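Sandomwood 餐厅小物记录 说明文件（README）

先说一句，这份东西最早只是我自己电脑里的一个文本文件，后来 Mulugeta Gashaw 问我要了两次，我干脆整理成像样一点的说明，跟照片和表格放在一起。写得比较啰嗦，大家挑着看就行。

一、这是什么

Sandomwood 是我给自家餐厅加厨房角落起的名字（别问，当时觉得好听）。这个文件夹记的是这间屋子里日常用的东西：电饭煲、餐桌、椅子、杯碗，还有每次煮饭用了哪个功能、放了多少米。目前一共 475 条记录，分在 19 个表格里，照片另放。从十一月开始记的，中间断过一阵，后来又捡起来了。

二、文件夹里有什么

cooking 目录：煮饭记录，一锅一行。字段有米的种类、米量、水位、按的哪个键、预约时间、谁煮的、备注。
furniture 目录：桌椅的记录，包括木料颜色、哪里松了、什么时候上过油。
table 目录：饭前饭后桌上摆了什么，写得最随意，有时候就一个词。
photos 目录：照片，跟表格靠编号对应，对不上的我会在备注里写“无图”。

三、关于电饭煲

煮饭记录里“按键”那一列，我一律照着面板上的字抄：预约时间、再加热、保温/取消、烹调时间、功能选择、开始烹调。一共就这六个写法，请不要自己发明缩写！Fasil Admasu 刚开始帮我录的时候写过“保”“热”“再”，我花了一个晚上才把它们一条条改回来，其中有 18 条到现在也没弄清他当时按的是哪个，就留空了。

保温/取消是同一个键，所以光写键名看不出是保温还是取消，要在备注里补一个字，“温”或者“消”（对，这里可以缩写，我自己定的规矩自己破）。预约的话，写希望几点吃上饭，用二十四小时制，比如 18:30。

米量用量米杯，不用克。我知道有人会觉得不精确，可我家就是这么煮饭的，改成克反而没人愿意记了。

飞利浦的黑色电饭煲，开着盖放在木桌上；另一张是餐椅和桌子那边。

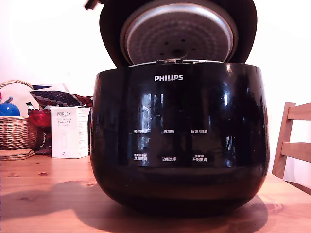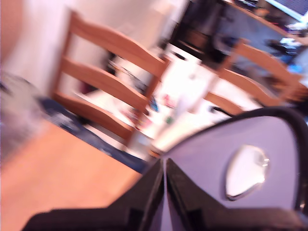 本页最后修改：十一月，晚上九点多

四、关于桌椅

椅子在表里叫“横档椅”，靠背是三根宽横档的那种，浅蜜色木头。编号从靠白墙的一侧开始数，挪过位置也不改号，号码写在座板底下的纸胶带上。胶带掉了就翻旧照片认，认不出来就写“椅？”，比瞎填一个强。

放电饭煲的桌面能看到松木纹，还有几个深色的节疤。我很喜欢这几个节疤，找位置特别方便，table 目录里常出现“大节疤旁边”这种写法，指的就是它们。别处的人看了肯定一头雾水，先道个歉，哪天我画张草图补进来。

木料颜色那一列只写“浅”“中”“深”。以前我写过“蜂蜜色”“奶茶色”“饼干色”，写得挺开心，筛选的时候就很不开心了。旧词都收在 furniture 目录的对照表里，舍不得删。

五、地毯和其他

蓝色地毯单独有一张小表，只记吸尘和晾晒。椅脚在地毯上拖的时候会卷边，卷了就在备注写“卷”。

杯子瓶子这类，看不清是什么就写“白色高的那个”“红的小件”，不用猜。猜错了以后查起来更麻烦，我吃过这个亏，有一瓶醋在表里当了很久的酱油。

六、已知问题

Stistomeo 那批表（就是我换新模板之前的旧表，沿用了模板的名字）日期列是文本格式，排序会乱。里面有 58 条缺米量，补不回来了。

Oluven 表里的“水位”有两种写法，一种写刻度，一种写手指节，我还没统一。手指节那种是 Mulugeta 写的，他的手指比我长，所以换算也别直接套我的。

Berhe 是存放备份的文件夹，内容会比这里旧，看数据请以当前目录为准。

七、怎么补记录

直接在对应表格最后加一行就好，编号接着往下排，不要插在中间。照片先改成编号再放进 photos，一条记录最多两张。改旧记录的话，把原来的值抄到备注里，前面写个“原”字。拿不准的先空着，吃饭的时候问我。

想拿去用也行，做菜谱统计、练表格都可以，跟我打声招呼，顺便告诉我你家米和水放多少，我最近的饭老是偏软。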